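Glaze & Clay Forum > Glazes and Firing > Food safety
Swirled glazes inside soup bowls, yes or no?

tangenpots wrote:
Hello everyone, and thank you for letting me in after lurking so long. I've been making bowls in my garage for 3 years now and I'm finally brave enough to sell a few at our August street market. My question is about the insides. I love the marbled look, creams and tans and browns all curling around each other with a dark rim, and my sister says they're the only ones she'd pay money for (thanks, sis).
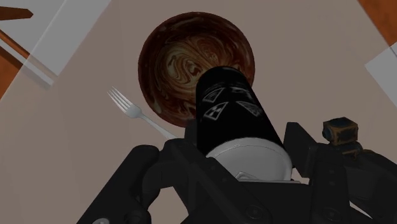

Replies (6)

jultier_jane wrote:
Welcome! Oh, I do love a brown swirl, it makes me think of my grandmother's kitchen and the butterscotch she was forever stirring. As for selling them, what are you layering? If it's two glazes you bought in jars and both are labeled dinnerware safe, you still have to test the two together. They mix in the melt, and the overlap is a third glaze that no label covers. I learned this with a batch of pasta bowls that came back to me with a dull ring in every one, and I gave everybody their money back and then cried in the car a little.

oldkilnroad wrote:
I'm going to disagree with Jane a bit, with love. If both glazes come from the same line and are meant for the same cone, you're going to be fine nearly every time. People have been pouring one glaze over another forever. I think we scare new potters half to death on this board, and then they only ever make white mugs.

jultier_jane wrote:
"Nearly every time" is lovely for your own cupboard, Charlie. She's selling them to strangers who will put tomato sauce in them and leave it overnight!

Charoen Sriwong wrote:
Good evening from a very hot studio. I teach a glaze class, and I would ask you to start with the lemon test. Put a slice of lemon on the glaze, leave it overnight, rinse, dry, and look at it under a strong light. If the color has changed or the shine is gone, that bowl is for keys and coins. Vinegar works too. Passing doesn't prove the glaze is safe, so please send one bowl to a lab for a leach test before you sell. It costs less than people fear, and you only repeat it when you change the recipe or the firing.
One more thing, watch how thick you pour. Swirls pool in the bottom of a bowl, and a deep pool can crack in the cooling. Soup finds those cracks.

tangenpots wrote:
This is so kind, all of you. They're both jar glazes, the dark one is Susier Brown and the light one is from a different company altogether, so I suppose I'm in Jane's camp whether I like it or not. I pour the dark one in first, roll it around, tip it out, then trail the light one with a squeeze bottle and give the whole bowl a good twist of the wrist. Would it be cheating to put a clear over the top?

oldkilnroad wrote:
Different companies, all right, I take back half of what I said. Test it. And clear on top won't save you, it just melts in with the rest and your nice crisp swirls go soft and milky. Ask me how many I ruined. Over 100, my wife says, but she was counting the ones I hid in the shed.

Sølve Eklund wrote:
I went a different way, and maybe it will suit you. I use a plain liner glaze inside, one I've had tested, and do all my swirling on the outside, stopping well short of the lip. People still pick them up for the colors and turn them over and over in their hands. I know it isn't the same as finding the pattern at the bottom of your soup (which is a real pleasure, I don't deny it), but I only ever had to pay for 1 test and I sleep very well. For fruit bowls I do as I please and write "decorative" on the foot with an underglaze pencil.

jultier_jane wrote:
Sølve, do you wax the edge where the two meet? Mine always creep into each other and I end up with a wobbly line.

Sølve Eklund wrote:
Yes, wax, and then I leave it until after lunch. I was always in too much of a hurry before.

tangenpots wrote:
I've got lemons on 5 bowls on the kitchen counter as of ten minutes ago and my husband has been told not to touch them. I'll look into the lab tomorrow and report back here.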